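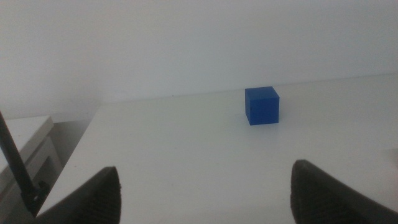

Is the Skusari arm worth the drive to the Nukix open day? Only if you have other business out there, in my opinion.

I went in June with low hopes and came back with about the same. They ran the pick-and-place demo all afternoon. One cube, a clean white table, nice even light. My parts come in a greasy tote and no two of them sit the same way, so I asked if I could put one of my own down. The answer was "maybe at the next event."

Jahangir Pramanik wrote:

> The guy from Totumport told me it does up to 500 picks an hour
> and you can teach it a new part before lunch. They had a
> counter on the screen and it was at 200 when I left. I think
> we should at least ask for a trial unit.

I saw that counter too. It didn't show misses, and when I asked for the miss rate I got a brochure. The brochure says 560, by the way, so somebody should pick a number.

To be fair to them, the fingers look decent. They have a dimpled, grippy inside face, and I'd like to know what a replacement pair costs and how long they last with oil on them. Nigatu's price list had theirs at $70 a pair last time I checked, and we went through those fast.

Jahangir, if you do ask for the trial, please get it in writing that we choose the parts. I can send a box of the bent brackets.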